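Project report: An hour of radio from Bangera Street

Community Media, spring semester

What I set out to do

My project was a one-hour live radio show made on a sidewalk, with the people who live on that sidewalk doing most of the talking. I've been a weekend helper at our campus station in Mindale for two years and I love it, but almost everything we air is made by students in a room with no windows. Bangera Street is four blocks from that room. I'd walked down it probably hundreds of times on the way to get noodles and I couldn't have told you one thing about anyone who lived there, which felt like a pretty good place to start!

The original proposal said I would record six interviews and edit them into a documentary. My instructor wrote "why not live?" in the margin and I spent a weekend being annoyed about it before I came around. Live meant I'd need a permit, a way to get sound back to the station, some kind of reason for people to show up, and a plan for rain. So that's what most of the semester went to, and most of this report too.

Getting permission

I figured the permit would be the hard part. It took one form and a short phone call, because we weren't closing the street, only setting up on the wide bit of sidewalk outside the old Driltmont furniture store (empty now, but the awning still works, and that awning turned out to be my whole rain plan). The noise rules were stricter than I expected. No amplified sound after 8 p.m., and the speakers had to face the storefronts instead of the apartments. I moved the show from 7:30 to 6:00 so we'd have room to run late.

Telling people

The printed flyer came first. The city's planning page lists 2051 addresses in the neighborhood, and I wanted to reach every one of them until I priced the printing. In the end I made 755 flyers on the department copier, half sheets, black on yellow, and walked them around myself over three evenings. I wish I'd put the date in bigger type. Two different people told me they thought it had already happened.

I also made a sign-up page for anybody who wanted to perform or talk on air. Four people used it. Everyone else who ended up on the show I met by standing around, and I'd tell any student doing this next year to budget way more time for standing around. The laundromat was the best spot by a mile. People are waiting there anyway, they're a little bored, and they have opinions about parking.

The technical side

We sent the audio back to the station over a cell connection using a loaner unit from the engineering cabinet. I tested it from the awning at lunchtime and it was fine. I tested it again at 6 p.m., when everyone's home and streaming things, and it dropped out every few minutes. Very glad I did that second test! The fix was to run a cable through the mail slot of the print shop next door and use their wired connection, with a phone as backup. The print shop people wouldn't take money for it, so I read them a thank-you on air twice.

The mixing setup was a small six-channel board, four handheld mics, one mic on a stand for instruments, and headphones for me and for whoever was talking. I gave headphones to guests at first and then quit, because hearing themselves made them go stiff. Once the headphones came off, people sounded like they do in the laundromat.

My run sheet had nine segments in 60 minutes. Looking at it now, that's too many. Segments three and four ran long (a disagreement about when the old movie theater closed, which was the best thing on the show) and I dropped the trivia and the second song. I felt bad about the second song. The performer was nice about it and played it after we went off air, to everybody still standing there.

The swap table

In my planning notes I kept writing "give them something to do with their hands." A radio show isn't very interesting to look at. You've got one person talking, one person staring at a meter, and a bunch of cables. At a street party I went to in Siltley last summer there was a clothing swap going on next to the band, and people who'd never have stood and watched a band stayed for the whole set because they were digging through sweaters. So I borrowed that idea. Bring something clean, take something home, no money, no tickets.

I put a small notice about it on the back of the flyer, and I think it brought in as many people as the radio part did. It also gave me an easy first question on air, "what did you bring?", and nobody freezes up when you ask them about a jacket.
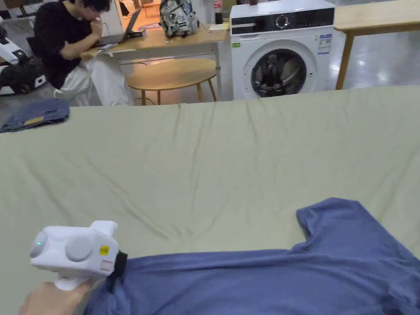 T-shirt and folded jeans on the green sheet.

I'd plan the swap better next time. I didn't sort anything by size, and kids' clothes got mixed in with everything else. I also hadn't thought about leftovers at all, so I drove two bags to the thrift store the next morning.

What went well

The show stayed on the air for the full hour with one dropout of a few seconds. We had eleven different voices from the street, plus a dog. The station's phone rang twice during the show, which doesn't sound like a lot, but it usually doesn't ring. One caller had grown up on Bangera Street and wanted to settle the movie theater question (she did not settle it).

Setting up took over 90 minutes, a lot longer than I'd written in the schedule, but since we'd moved the start time I'd already padded that part of the day and we were ready with a little time left.

What I'd change

Fewer segments, like I said. Five would be plenty.

I also should have had somebody whose only job was to greet people. I was hosting and mixing, and folks would wander up, look at the cables, and wander off again because they couldn't tell if they were allowed to be there. A sign saying "come on over" would have helped. A friendly person would have helped more.

The flyers were only in English. I heard at least two other languages at the laundromat every single time I went, so I have no excuse for that one. If the station lets me do a second show I'd like to have it translated before I print anything.

And I'd record a backup on site. The only copy of the show is the station's air recording, and it includes the dropout.

What happens next

The station manager has asked for a one-page how-to so other students can borrow the setup, and I've started it. The print shop said the mail slot is ours any time. I've also been asked if the show could come back in July, when school's out and I'd be doing it without a grade attached. I said yes before I'd checked whether the loaner unit is available over the summer, so that's my next email.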